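Gomard 600 Open Storage Bins

Product code: GM-600
Supplied by: Hevinus

The Gomard 600 range covers open plastic bins and trays for stockrooms, packing benches and shop counters. All sizes have a continuous rim and no lid. They are moulded in one piece and have no joints to collect dust.

Specification
Length of largest size: 600 mm
Wall thickness at base: 4 mm
Pack quantity: 4
Finish: smooth or ribbed, depending on size
Stacking: nests when empty, does not stack when full

Loading
Spread the load evenly across the base. Tall cartons should stand upright in the straight-sided trays. The sloping-sided bins suit loose or mixed goods. Do not lift a full bin by one end of the rim.

Cleaning
Wash with warm water and mild soap. Solvent cleaners will dull the surface. Leave to dry before nesting, or the bins may stick together.

Labels
Skarkero clip-on label holders fit the straight-sided trays only. Adhesive labels can be used on all sizes.

Ordering
Bins are sold in full packs. Orders over 53 packs are sent by pallet from the Cheung depot and need a forklift or tail lift at the delivery address. Colours may be mixed within an order but not within a pack.

Page revised 2/8/19

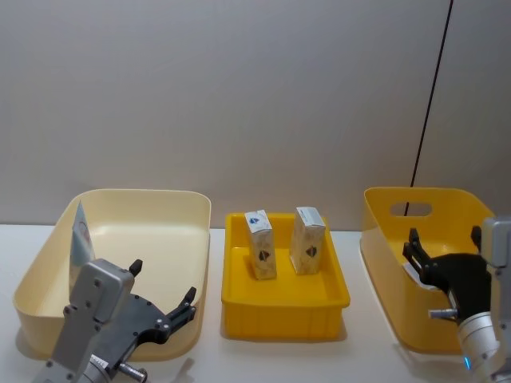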